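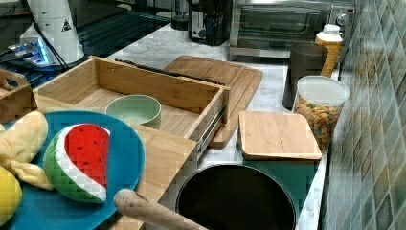 A bamboo drawer with a pale green bowl inside, on a marble-patterned countertop.

Reading the Match Line

November
By Puspita Goh

The Brustura Fund pays 80 percent of an approved home repair project. The applicant organization pays the other 20. That split takes up one line in the guidelines, and it accounts for most of the applications sent back last cycle.

The fund received 133 applications for the round. Its program officer, Meron Degefa, keeps a log of every return. The most common entry is "match not documented," followed by "match counted twice." Few were returned over the repair work itself, which is mostly ramps, grab bars, door widening and kitchen changes for older tenants.

The split applies to total project cost. Many applicants apply it to the grant. An organization asking for $8,000 will often list a match of $1,600, which is 20 percent of the request. The correct figure is $2,000, because the total project is $10,000. The shorter method is to divide the request by four.

What counts as match

Cash counts if it is in the organization's account, or promised in a signed letter, on the day the application closes. A pending request to another funder does not count. Skornard Housing Aid listed one last cycle and was asked to replace it within the review period. It did so from reserves, and the project went forward with the same budget.

Donated materials count at the price a supplier would charge, shown by a dated quote. Donated labor counts at the local rate for that trade. An electrician who donates a day of painting is valued as a painter for that day.

Staff time is the difficult category. It counts when the hours are spent on the project and are not paid for by the grant. Jolwood Neighbors, which repairs rental units in two counties, charged a site supervisor to the grant and also listed her hours as match. The same hour cannot appear on both sides of the budget. Degefa returned the form with the two rows marked, and the group moved the supervisor fully to match.
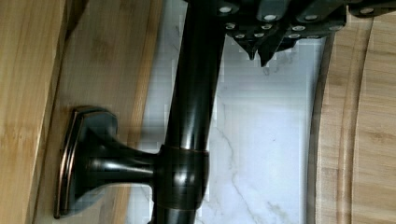

Timing

Match has to be spent during the grant term, which is 6 months. Materials bought before the award letter are excluded even if they are installed afterward. An extension may be requested once, in writing, before the term ends. It extends the match period as well as the grant period.

Payments are made in two parts. The first is released when the agreement is signed. The second follows the final report, which must show that match was spent in the promised amount. If the total cost comes in lower than planned, the fund's share drops in proportion and the second payment is reduced.

Records

The fund asks for one page per match source: who gave it, what it was, the date, the value and how the value was set. Maksymiv Community Repair numbers these pages to agree with the rows in its budget, and Degefa now sends its layout to new applicants on request. Records are kept for three years after the final report. Scans are accepted.

Comments

ridgeline_pm: Does a discount from a lumber yard count as donated materials? Ours takes a bit off every order.

Puspita Goh: Only if the invoice shows the regular price and the discount on separate lines, and other customers don't get the same one.

T. in accounts: The divide by four thing would have saved us a resubmission.

oldporch: Three years from the report or from the second payment? Our agreement says payment.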